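Search this forum Search Advanced search

Trikum pusher kit – worth it for a small lab?

tabletop_otter
Has anybody here bought the Trikum tabletop kit from Sastoner? It's the one with the rod tool, the clamp collar, a set of colored blocks and the Ditarix control software on a one-year license. They're quoting us 3,000 plus shipping and my boss wants an answer before the end of May. We already own an arm. I mostly want to know if the blocks and the software are any good or if I'm paying for a box of toys.

Likes 3

graycable
We've had ours since last fall and I like it a lot more than I thought I would! Setup took me 35 minutes, and most of that was hunting for the right hex key. The collar grips the rod really well and I've never had it slip on me. We do plain pushing tasks – shove the star next to the other star, get the cube away from the cylinder, that kind of thing – and Ditarix logs every run without any fuss.

Our bench, with the board screwed down:
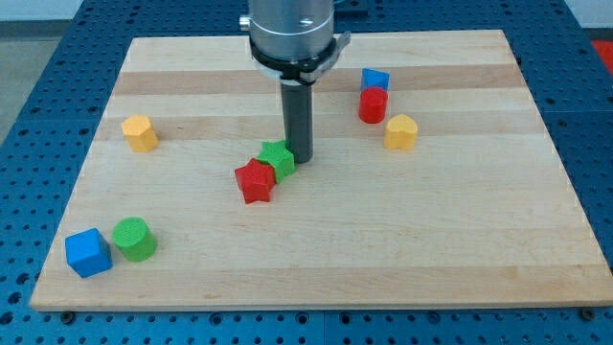 Rod right up beside the green star, red star tilted in front of it.

The finish on the blocks is matte, and for us that matters way more than the shapes do. We had shiny ones before and the glare drove our tracking nuts.

Likes 17

mudroom_pete
Gonna disagree a bit. Blocks are fine, the rod is fine, but it's a rod. Any shop with a lathe will make you one over lunch. You're really paying for Ditarix, and I found it slow to start up and weirdly picky about which arms it talks to. Ours needed two emails to support before it would even connect. What arm do you have, otter?

tabletop_otter
An older Rao, the small one. Is that going to be a problem?

mudroom_pete
Same family as mine, so yes, maybe. Ask Sastoner for the current driver before you pay for anything. The one that came on our stick was out of date.

graycable
Okay, fair, I'm on a newer Rao and it just connected, so I can't speak to the old ones. I still don't buy the lathe thing though. I tried making my own tool before this and it wobbled so bad I gave up after a week. Not all of us have a machinist down the hall!

Also @otter, does the price you got include the board? Ours was an add-on and I nearly missed it.

tabletop_otter
Just checked and nope, board is extra. Grr. Could I use a cutting board from the kitchen store?

graycable
Don't see why not, if it's flat and you can screw it down. Check that the blocks slide okay on it first. I'd be more careful about where your holes go, I drilled one wrong on a practice piece and had to start over.

pinkeraser
Jumping in because we sent ours back. Nothing was broken, but my students kept knocking the stars on their sides and then the scoring in Ditarix got confused about whether the push counted. If you're only going to use cubes and cylinders you'd probably be happy with it. Return was easy, I'll give Sastoner that – full refund minus shipping.

mudroom_pete
You can turn the scoring off, it's under task settings. Took me forever to find it.

pinkeraser
Well, now you tell me. I might have kept it.

tabletop_otter
Thanks everybody, this helps a ton. I'm going to ask for the driver first and see if they'll sell me the blocks and collar without the license. Will post what they say.

Likes 3

11 comments · Share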